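Floor maintenance at Kistenthorpe: change of method

The ground floor at Kistenthorpe reopened on Sat 5 January after resealing. The previous coating, applied when the Flevarbridge office moved in, had worn through along the main walking routes and no longer responded to buffing. Orakzai stripped it in November and applied two coats of a water-based sealer.

Polishing was done in stages, finishing with a 3000 grit resin pad. Gloss readings taken near the front entrance averaged 39 before sealing and 37 after. The small drop is within the tolerance of the meter — no correction is planned.

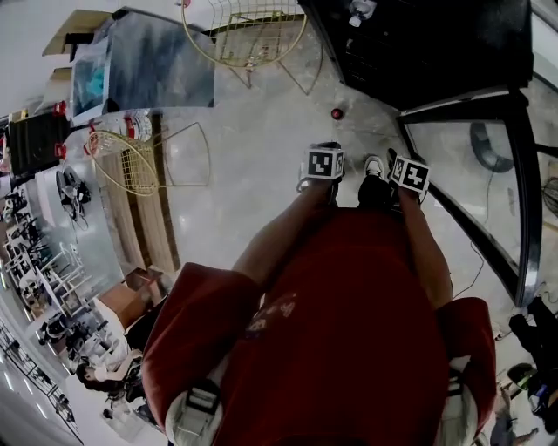 Pale gray polished floor, with sneakers and a small red ball.

Daily cleaning now uses a dry microfiber mop followed by a neutral cleaner, diluted as marked on the bottle. Vinegar, bleach and citrus products must stay off the surface. Wipe up coffee and oil at once; the sealer slows staining but does not prevent it. Furniture legs need felt pads, and carts should have soft wheels.

The snack machines from Vendo stay on rubber mats until the sealer has fully cured. Please do not drag them back to the wall.

Report scratches or dull patches to Nusrat Shaikh, extension 1511, giving the nearest column number. Patch repairs are done on weekday evenings.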